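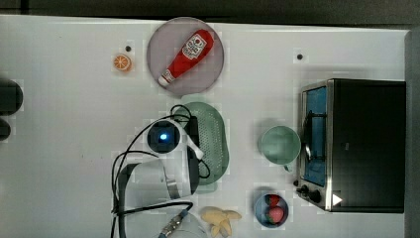
*접시 위의 케첩병과 왼쪽의 장난감 오렌지 조각*

# 오빠가 부모님께 빌린 돈, 새언니에게 말해도 될까요?

**연한보리차**

가족 돈 문제라 주변에 말할 데가 없어서 여기에 씁니다.

오빠는 결혼할 때 부모님께 거의 4000만 원을 빌렸습니다. 전세 보증금에 보탰고, 매달 90만 원씩 갚기로 했습니다. 차용증은 쓰지 않았습니다. 처음 몇 달은 들어왔는데 그 뒤로는 끊겼고, 지금까지 갚은 돈이 다 합쳐도 1000만 원이 안 됩니다. 어머니는 그냥 준 셈 치자고 하시고 아버지는 그 얘기만 나오면 방으로 들어가십니다.

문제는 새언니가 이 일을 모른다는 점입니다. 오빠는 보증금을 전부 자기가 모은 돈이라고 했다고 합니다. 지난 11월 가족 식사 때 새언니가 저한테 "아가씨는 아직도 부모님 집에서 사니까 돈 모으기 쉽겠어요, 저희는 도움 하나 없이 시작했는데"라고 했습니다. 오빠는 옆에서 듣고만 있었습니다. 저는 생활비를 매달 드리고 있고 어머니 병원비도 제 카드로 나가는 달이 많습니다. 그 자리에서는 참았는데 집에 와서 잠이 안 왔습니다.

그러고 얼마 뒤에 오빠네가 Surholm 소파를 새로 들였다고 단체방에 사진을 올렸습니다. 오빠가 다니는 Cludent에서 성과급이 나왔다고 합니다. 부모님께는 한 푼도 안 왔습니다. 제가 오빠한테 따로 전화했더니 "엄마가 괜찮다는데 네가 왜 끼어드냐"고 하고 끊었습니다.

새언니에게 사실대로 말하고 싶은데, 그러면 제가 부부 사이를 망치는 사람이 되는 건가요? 어머니는 절대 말하지 말라고 하십니다. 설에 또 다 같이 모여야 합니다.

---

**골목끝세탁소**

새언니한테 먼저 말하는 건 반대합니다. 빌려준 사람은 부모님이고 갚을 사람은 오빠입니다. 글쓴님이 화가 나는 건 당연하지만 이 돈에 대해서는 당사자가 아닙니다. 어머니가 말하지 말라고 하신 것도 무시하기 어렵고요.

저희 집도 비슷했습니다. 동생이 가게 차린다고 부모님 돈을 가져갔고, 제가 제수씨한테 말했다가 3년을 명절에 안 보고 살았습니다. 제수씨는 거짓말한 남편보다 그걸 전한 저를 더 불편해했습니다. 지금은 다시 보기는 하는데 예전 같지는 않습니다.

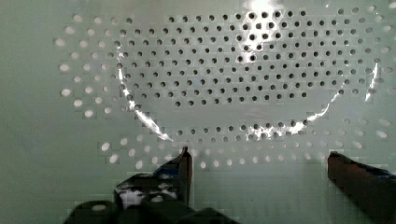 그래서 저라면 순서를 이렇게 하겠습니다.

1. 부모님 두 분께 그 돈을 정말 받을 생각이 없으신지 따로따로 여쭤봅니다. 아버지 생각은 어머니와 다를 수 있습니다.
2. 받을 생각이 있으시면 남은 금액을 적은 종이라도 한 장 만듭니다. 저희는 그동안 이체한 내역을 뽑아서 같이 붙여 뒀습니다. Wonell 앱을 쓰신다면 보낸 사람 이름으로 검색이 될 겁니다.
3. 오빠에게는 전화 말고 문자로 말합니다. "언니 앞에서 도움 없이 시작했다는 말이 또 나오면 나는 가만히 듣고 있지 않겠다"고 미리 알려 두세요.

세 번째까지 했는데도 오빠가 그대로면 그때는 설 자리에서 사실대로 말해도 글쓴님 잘못은 아닙니다.

그리고 어머니 병원비는 이번 기회에 나누자고 하세요. 옛날 빚 얘기보다 앞으로 낼 돈 얘기가 꺼내기 쉽습니다. 영수증은 모아 두시고요.

---

**수요일엔우동**

저는 말하는 쪽입니다. 새언니도 속고 있는 사람이잖아요. 나중에 알면 시댁 식구 전부가 자기를 속였다고 생각할 텐데요. 제가 새언니 입장이면 빨리 아는 게 낫습니다.

단체방에는 쓰지 마세요. 둘이 커피 마시면서 짧게 하세요. 저는 시누이랑 불편한 얘기 할 일이 있을 때 동네 Nedeljković라는 카페에서 봤는데 자리 사이가 멀어서 괜찮았습니다. 소파 얘기는 빼세요. 그거 꺼내는 순간 샘나서 그러는 걸로 들립니다.

---

**연한보리차** (글쓴이 댓글)

두 분 다 감사합니다. 월요일 저녁에 아버지께만 먼저 여쭤봤습니다. 받고 싶다고 하셨습니다. 어머니가 하도 괜찮다고 하셔서 말을 못 꺼내셨답니다. 일단 이체 내역부터 뽑고, 오빠한테는 문자로 보내 보겠습니다. 새언니한테 말할지는 오빠 답을 보고 정하려고 합니다. 병원비 나누는 얘기도 같은 문자에 넣을지는 고민 중입니다.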